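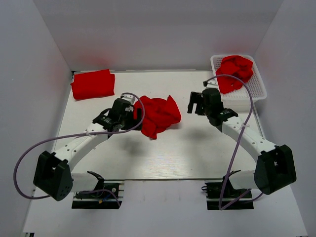
Maltside — January 16, 2026

Wanted: linen folder, part time, for people who find a stack of square corners more satisfying than they'd care to admit at a party.

Holard Linen Service washes and folds napkins, hand towels and table cloths for restaurants in Maltside and Grivasham. The washing is handled. The folding is where you come in. Cloths arrive in a heap or a basket, they leave as flat rectangles, and the part in the middle is the job.

Red is our busiest color. It's what Twal, our biggest customer, puts on its tables, and their dining room manager can spot a crooked edge from the parking lot. If the layers on one side don't quite meet, shake it out and start over. Everyone does this a lot in the first week. Some of us do it in the fifth year.

The hours: three mornings a week, 3 hours each, starting in April. Pay is $60 a morning, and $85 on the mornings before a holiday weekend, when every restaurant in the county remembers it owns napkins.

You'll be on your feet at a table most of that time. You should be able to lift a full basket and tell a clean cloth from one that needs to go back. Experience is nice but we don't insist — we have our own way of folding and will only make you unlearn yours. Strong opinions about fitted sheets are welcome. We don't take fitted sheets.

Radio choice rotates daily. Please don't apply if you hum.

To apply, send a few lines about yourself and the names of 2 references to Yara Farah at the Holard front desk, or drop them off in person before noon. No cover letter needed. If you do bring one, fold it nicely.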